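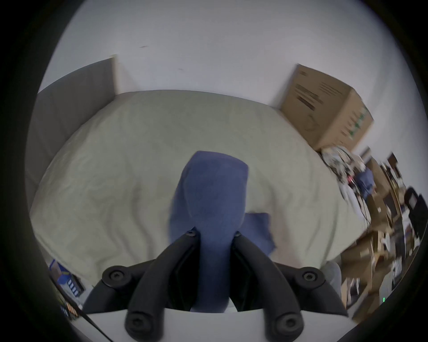

Blue cloth, wrinkled sheet, gray headboard.

Getting a fitted sheet to stay put. Quick version, as I'm typing this between loads.

What you need: the sheet, 4 elastic straps with clips, 25 minutes the first time. Way less after that.

1. Measure the mattress depth. Do it at the side, with the topper on if you use one. Write it down, you will forget at the store.

2. Check the pocket depth on the label. It should be 2 inches more than your mattress. Same number = corners pop off by Sunday.

3. Wash before first use. Warm, no softener. Cotton shrinks a bit and you want to know now.

4. Find the long side. Tag usualy goes at a bottom corner. No tag? Sew a few stitches of colored thread there, saves turning it around later.

5. Start at the head. Both head corners first, pulled right under, not just over the edge. Then the foot, diagonal from the tightest corner.

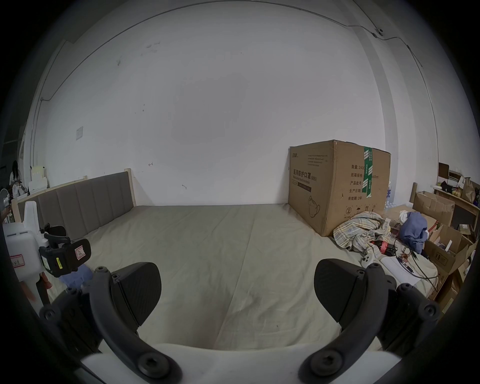

Gray-green fitted sheet on the bed, padded headboard behind.

6. Flip up each corner and clip a strap across it, underneath. Snug, not guitar-string tight. I use the Cerkico ones, the Stenisora clips are fine too but stiff on cold fingers.

7. Smooth from the middle out with your forearm. Tuck the slack under the sides, go around one more time.

Still slipping? Probably the mattress pad. Slick quilted ones slide around and take the sheet with them. Put a thin rubbery rug gripper between pad and mattress, cut it smaller than the bed.

Still wrinkled? Take it out of the dryer a little damp and put it straight on. Spray bottle works too, let it dry before anybody lies down.

Deep mattresses: don't fight a standard sheet, the seams will go at teh corners. Buy extra deep.

Folding the thing is a separate page. Coming in June, if I get to it.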